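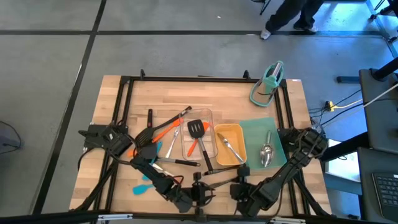
Two arms, two grippers, and most of a kitchen drawer.

I told Kieran Catterall I could compare two sets of gripper fingers in an afternoon. It's now February 2025 and I started in December, so he has stopped asking.

The contenders are the Wanell fingers, long and tapered, and the Flollard set, short and wide with rubber pads that smell like a new tire. The job is dull on purpose. Pick up a utensil, put it in the clear bin, do it again. I planned on 100 picks per set and picked kitchen tools because they're cheap and shaped by people who clearly hate robots.

I also wanted to know which camera view was worth keeping. The wrist view is the one everybody likes in demos. It's great when the arm is creeping toward a handle. When the arm is moving at any useful speed, you get soup.

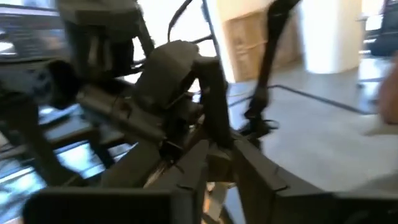
Wrist view with an arm on the move.

I turned the exposure down and gained sharp, very dark soup. I may try again with better lights, or I may just drive slower, which is Kieran's answer to everything.

Then there's the low view across the tabletop, which I'd put off because mounting it meant finding the good clamp. I should have looked for the clamp sooner. Flat things are where fingers earn their money, and from down there you can see how little room there is between a fingertip and the wood.

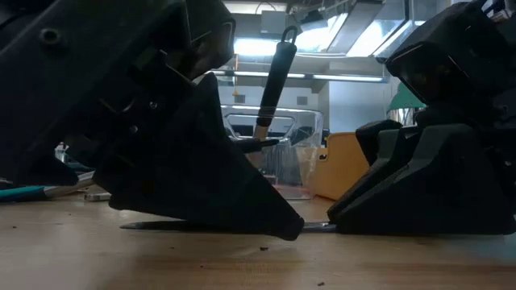
Scores, such as they are

On spatulas with fat handles, call it a draw. On thin metal, the Wanell set missed 19 times and the Flollard set missed 36, mostly by shoving the thing politely across the table. The Flollard pads do hold on better once they have something. Getting something is the trouble.

I drove all of it with the Brolero leader arms, and I have opinions about the trigger. The first half of the squeeze does almost nothing, and then the second half does everything.

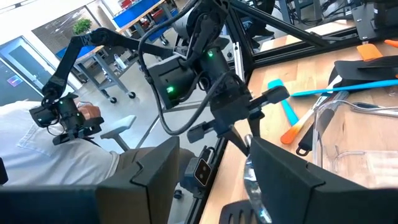

You learn to live in the middle of it, and after an hour your index finger files a complaint. I've ordered a softer spring from Parisi. If it helps, I'll rerun the thin metal picks with both sets, and Kieran can have his numbers by whatever month that turns out to be.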